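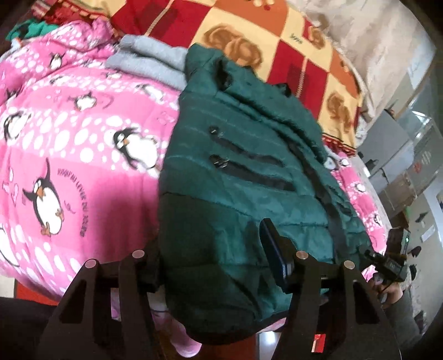
Eleven in the morning is early to be breathing in custard fumes, but the invitation said 11 sharp and the gate at the Prosel mixing plant in Curno was still locked when I got there. A printed sheet taped to the intercom told visitors to go round to loading bay two.

Prosel mixes e-liquid for other people. If you have bought a bottle from a small brand with a cartoon on the label, there is a fair chance it came out of a plant like this. The reason for the open day was a new range called Sevano, 21 flavors, which the company describes as "crafted." I wanted to see the crafting.

First we got a slide show. The flavor concentrates come from Fröhlich, and a good deal was made of the fact that Fröhlich has been in business since 1784. Doing what, I asked. Syrups and cordials, I was told, and the person presenting moved to the next slide. I don't doubt it. I also don't see what an old cordial recipe tells me about something I'm going to heat up and inhale, and there was no slide on that.

The mixing room was better. You put on a hairnet and overshoes and stand behind a yellow line. Three steel tanks, one running. The base goes in by weight, then the concentrate, then it all gets stirred for several hours. The filling line does 3450 bottles an hour, according to the sign above it. While we watched, it stopped twice for crooked caps, and a man with a rubber mallet sorted it out.

I asked how long the liquid steeps before it ships. One guide said two weeks. Another, ten minutes later in the warehouse, said it depends on the order. The batch labels I could read had a fill date and nothing else.

Then the tasting. I got through six before my throat quit. The lemon tart is decent, with some actual pastry in it. The melon tastes like the green one from every other brand. "Alpine Berry" and "Forest Berry" are the same liquid as far as my tongue goes, and the label colors are close too. The tobacco was harsh and I handed it back.

Lab results were "available on request." I requested them and was given a card with an email address. I wrote the same evening. As of August 22, 2025, no reply.

Parking is free, the coffee is bad, and the goody bag has two sample bottles in it, both melon.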